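Keeping fewer clothes, a year in
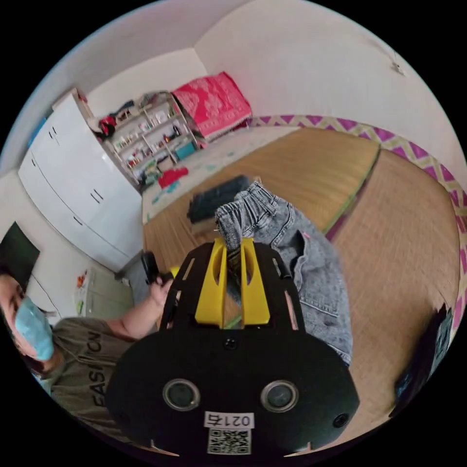 Gray jeans, acid wash.

Last June I counted my clothes. I had been reading a post by Guoqing Ding, who writes about household budgets, and he suggested counting everything you own in one category before you buy anything else in it. I picked clothes. The total was 214 pieces, including socks as pairs, and I had five pairs of jeans that I could not have told you I owned.

I am writing this mostly so I have a record of what I did and what it cost, and a few people have asked.

The first pass was easy. Anything that didn't fit went into bags. Anything with a stain I had already tried to get out twice went into the rag bin. It took one evening, and I filled four bags and put them in the trunk, where they stayed for almost 2 months before I drove them to the thrift store in Driltton. If you do this, drive them over the next morning. I went back into those bags more than once and took things out, and every one of those things has since left the house again.

The second pass was harder and I did it slowly. I turned all the hangers backward and only turned one around when I wore what was on it. I know this is an old trick. By the end of the winter I had 60 hangers still facing the wrong way. Some of those were summer shirts, so I left them alone. The rest I tried on and made a decision about each one. I kept a wool suit I have no plans to wear, for funerals.

Jeans are where I spent most of my thinking, so I will go into that. I wear jeans five days out of seven. My old way of buying them was to wait until a pair ripped and then go get whatever was on sale. The result was a drawer full of pants that were each a little wrong. One pair was long enough to step on. One had front pockets too shallow for a phone, and I cracked a screen in the parking lot at Undska Hardware finding that out.

What I do now is this. I own three pairs. I wear one for a week, wash it inside out in cold water, and hang it over the shower rod. I stopped using the dryer for denim completely. The knees last longer and the waist doesn't shrink and then stretch back out every time. They are stiff for the first ten minutes and then they are fine.

I also learned to do simple repairs. My neighbor Fasil Wubshet used to do alterations at a dry cleaner, and he showed me how to patch the inner thigh, which is where mine always go first. You put the patch on the inside and sew back and forth over the thin spot before it turns into a hole. My first one was ugly and rubbed when I walked. The second was better. I use a secondhand sewing machine that cost $15 and needed a new belt. Hemming I still take to a shop.

Buttons I do by hand while watching TV. I keep a jar of them, and I cut them off anything that goes into the rag bin.

As for money, I added up a year of card statements before and after. The year before, I spent a little over $1,000 on clothes and shoes. This past year I spent $340, and most of that was one pair of boots. I expected the number to go down but I did not expect it to go down that far. Most of what I cut was small stuff, a shirt here and there while I was in a store for something else.

There are things I got wrong. I gave away a rain jacket in the first pass on the theory that I had two, and the one I kept leaks at the shoulders. I got rid of too many plain T-shirts and ended up doing laundry more often than I wanted, so I bought four more. I also tried folding everything upright in the drawers and went back to stacks after a few weeks. The upright rows fell over as soon as I took one shirt out.

I am at 97 pieces now. I don't have a target. Next I want to go through the hall closet, which is mostly coats and a vacuum that doesn't work, and after that the towels. If anyone has a good way to store winter boots without a rack, leave it in the comments. I have tried the plastic trays and they crack.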